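Girix Campus Courier — Service Notice and Product Update

Outdoor sidewalk delivery unit, four-wheel, single cargo bay
Sold and supported by Tredomska
Status: shipping with revised firmware. Units in the field must be updated before further unattended use.

Open pavement, with people on foot and bicycles ridden or parked, is the normal working area for the Girix. 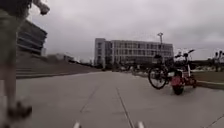
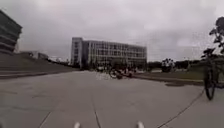

What went wrong

A Girix unit on the Cosstead route failed to stop for a bicycle that crossed its path at a shallow angle. The unit slowed, lost track of the bicycle, and sped up again. Its front bumper touched the rear wheel. The rider was not hurt and the wheel was not damaged. The bumper switch worked as designed and cut drive power.

We pulled the logs and found the fault in the tracking software. When a moving bicycle passed close to a parked one, the software could merge the two into a single object and mark it as parked. A parked object outside the planned path does not trigger a stop. The fault shows up more often in flat, gray light, when the forward camera has less contrast to work with and its picture is soft.

The range sensor did see the bicycle the whole time. The older firmware gave the camera the final say in these cases — that was our mistake.

What has changed

Firmware released 6th March makes these changes:

Either sensor can now call a stop. The camera can no longer overrule the range sensor.
A merged object is treated as moving until it has been tracked for 5 seconds.
Top speed drops to half when any bicycle is detected, parked or ridden.
Low camera contrast is written to the log and shown on the operator screen.

Saxena, the test lab we use for outdoor units, ran 100 crossing passes on the new firmware with parked bicycles next to the path. The unit stopped in all 100. Those passes were run on dry concrete only. Wet surface tests are planned for July, and until they are finished the unit should not be run unattended in rain.

What owners need to do

Check the firmware version under Settings, Unit, About. Anything older than the current release has the fault.
Park the unit and plug it in. The update takes 20 minutes and will not start on a low battery.
Wipe the forward camera window with a soft cloth.
Press the front bumper by hand on the left, then on the right. Drive power should cut both times. If one side does not respond, take the unit out of service and contact Tredomska.
Walk the first route with the unit and keep the remote stop in hand.

Parts and support

Replacement bumper tips are sold in pairs, white only. The bumper switch is a sealed part and has to be fitted by a service center. There is no charge for the firmware or for a switch replaced under this notice.

Have the serial number ready when you contact support. It is printed inside the cargo lid.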